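Chore Operators (part-time, in person)
Jernlow Home Tasks Study
Location: Sukby, second floor above the pharmacy
Hours: weekday shifts plus one Saturday a month
Reports to: Tõnu Jaunzems

Jernlow is looking for people to sort, pack and tidy household items with hand-held grippers. The work feeds a study of one question: which ordinary chores can a machine do today, and which ones does it still get wrong?

The short answer so far is that machines do well when the objects are known and the table is clear. They do badly with a mixed pile. Chargers have prongs, bottles roll, and a box lid that looks solid may fold when it is pushed. A person deals with all of this without thinking. We want a record of how, done at the speed and with the grip of a tool instead of a bare hand.

The first round of work, under the name Udau, covered folding and wiping. The second round, Sirko, is about small items on a kitchen table. We need 2,000 usable runs for Sirko and have 380.

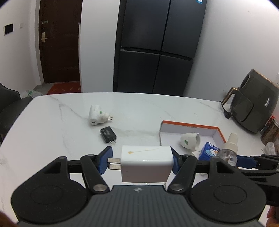
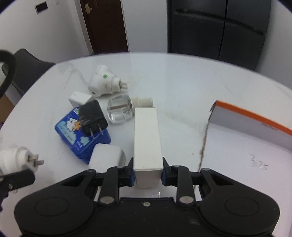
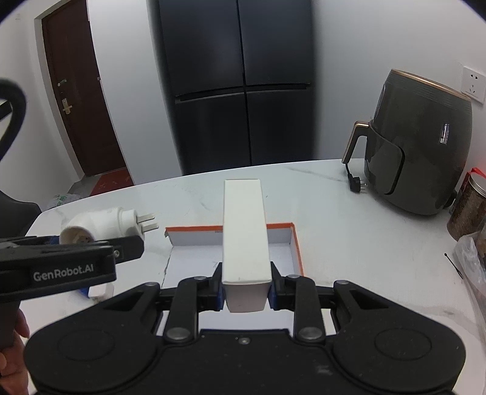
Sirko table work: a charger in the gripper (first), a white cardboard box in the gripper (second and third).

What you will do

Work at a table with a gripper in each hand. Pick up small items such as plug adapters, bottles and cartons, and put them where the task sheet says. Reset the table between runs. Mark each run as good, failed or unsure, and write one line on anything that slipped, jammed or fell.

A run that fails is still worth keeping if it is marked correctly. Please do not apply if you would find it hard to write down your own mistakes.

Later in the round you will also spend time watching a robot arm attempt the same tasks and scoring it on the same sheet. It is slow. It tends to miss thin plugs lying flat, and it has trouble letting go of light cardboard cleanly. Your notes on those attempts go to Vija Rimkutė, who runs the scoring.

What we need from you

Steady hands and patience with repeated work
Able to stand for up to 2 hours with breaks
Able to read a task sheet in English
Comfortable with being recorded from the wrists down, plus whatever part of the room the cameras pick up

No technical background is needed. People who have worked in packing, shelf stocking, cleaning or home care have done well at this. Left-handed applicants are welcome.

What we offer

Paid training on your first shift
Pay by the hour, with no bonus for speed
A fixed schedule, posted two weeks ahead
A copy of the findings when the round closes in May

How to apply

Send a short note with your name, the shifts you can work and one chore you think a machine will not manage for a long time. There is no need for a resume. Leave it at the front desk or use the form on the Jernlow site and quote job number 76. Tõnu will call to set up a tryout, which takes one hour and is paid at the normal rate.

Applications stay open until the shifts are filled.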